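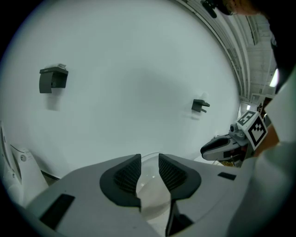

How many times do you have to put something on a shelf before a computer gets the idea?

We stopped at 3341, and the computer would still like a word.

That figure comes from the shelf project, which has had the big room since early spring and should give it back in July. Revathi Kaimal runs it. Her group at Padholm is collecting examples for a system that is supposed to learn how to pick up small objects and set them on wall shelves of different heights without knocking them off. The examples come from people. You take a gripper in each hand, walk up to the white wall, and do a thing you have known how to do since you were two. Then you do it again, slightly differently, and try to look as if it matters.

The "slightly differently" is where most of us fall apart. Left alone, a person will place an object on a shelf the same way every time, from the same spot on the floor, with the same little wiggle at the end. The system then learns the wiggle. In April it had learned Zaid Khoury's wiggle so thoroughly that Brittany Zacharias could pick out his sessions from the plots with the names covered up. Zaid has asked that this be described as a signature style. Revathi has described it as 499 examples she can't use.

So there are now instruction cards. You draw one before each take and it tells you where to stand, which hand leads and how fast to go. The speeds are "normal," "slow" and "as if you are late," and the third has produced our only breakage so far (one mug, not mourned). One card says "change your mind halfway." People love that card. Brayan Rengifo drew it four times in a row and had to go and sit down.

The failures get kept too, which took some explaining to those of us raised to hide ours. If you fumble an object and recover, that take goes into its own folder, and the folder is prized. The catch is that you can't fumble on purpose. Conceição Vilela reviews everything and can spot a staged drop in under a second. She sent back a whole afternoon of mine with the note "theater."

Other things learned since spring, in case you are thinking of signing up:

Tie your hair back, and leave the big watch at home.

Start the recording before you move. It sounds obvious. It accounts for 168 deleted takes.

Keep the marker cube uncovered. If your thumb creeps over the pattern, the tracking loses your hand and guesses, and its guesses put you somewhere near the parking lot.

Forty minutes is a long session. After that everybody gets sloppy, and it's the boring kind of sloppy that doesn't make it into the good folder.

The next round moves the shelves and adds softer objects, beginning with a bag of rice. Revathi wants people who haven't done it before, especially left-handers and anyone noticeably taller or shorter than Zaid. Sessions start at 10 a.m. and at 2 p.m., and the sign-up sheet is taped to the door. Coffee is provided, to be drunk on the far side of the room from the wall.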